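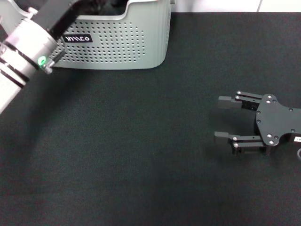

Getting creases out of a fabric table cover

I bought a dark woven cover for my work table in August and it has been a pain to keep clean ever since. Every bit of lint shows. The color is a charcoal with a little green in it, and the plastic basket at the back, the gray-green one with the small round holes, is where I want to keep the cover when it's not in use. Folded up in there it comes out with creases. The table is 291 cm around the edge if that matters. Is there a way to store it without ironing every time?

Posted by primthorpe_11, Feb 27, 2019

Gindel
Roll it, don't fold it. Get a cardboard tube from a fabric store, lay the cover face down, and roll it with the weave. Start from the short side and keep the edges even. Stand the tube in a closet. If there are creases already, hang the cover over a shower rod overnight and mist it with plain water first. For lint, use a damp rubber glove and wipe in one direction. Tape rollers left glue on mine.

Pririk
iron on low. takes 2 minutes

Gwilliam
I'd leave the cover on the table and use the basket for something else. Mine has stayed on for 317 days now and I only vacuum it with the brush attachment. If you have to put it away, fold it loosely with an old towel inside each fold and don't put anything on top. Check the care tag before you try the iron, some of these go shiny.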